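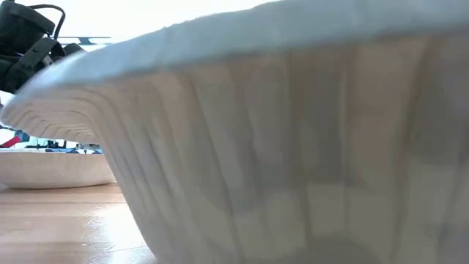 Ribbed container, pale rim, side view.

Sillbridge Tenants' Meeting
Monday, October 27, 2025, ground floor lounge

Present: Imelda Lumanlan (chair), Gerd Reuter, Eglė Ots, Lerato Xaba
Apologies: Pascal Weidemann
Minutes: E. Ots

1. Last minutes
Approved. Gerd asked that "the boiler was discussed" be changed to "the boiler was discussed again." Changed.

2. Heating
Doritz wrote that the new boiler controls will cut bills by up to 30 percent. Lerato asked what "up to" covers and whether zero is included. The letter gives no starting figure and no time period. Gerd has kept his own bills and will bring them. The meeting did not accept the claim as it stands. Imelda to ask Doritz for the numbers in writing.

3. Laundry room
Lurkance proposes app payment in place of coins. Their letter calls this a free upgrade. Page 3 has a service charge of 11 cents a wash. Eglė asked how a tenant without a smartphone would pay. The letter does not say. Lerato noted that the same firm promised a working dryer in spring. No vote taken until both points are answered.

4. Front door
The lock sticks. Gachanja has been out twice and reported no fault both times. Gerd doubts that anyone tried it from the outside. Imelda will be there for the next visit and will try it herself.

5. Survey
Management says satisfaction is at 100 percent. None of those present remember being asked. Eglė to request the number of replies and a copy of the questions.

6. Bike storage
Held over for Pascal, who has the drawings.

7. Any other business
Lerato asked why the hall lights go off at 9. Management says they do not. Gerd will write down the times for a week.

Next meeting in November, date to be set once the lounge is confirmed. Agenda items to Imelda, on paper or by email.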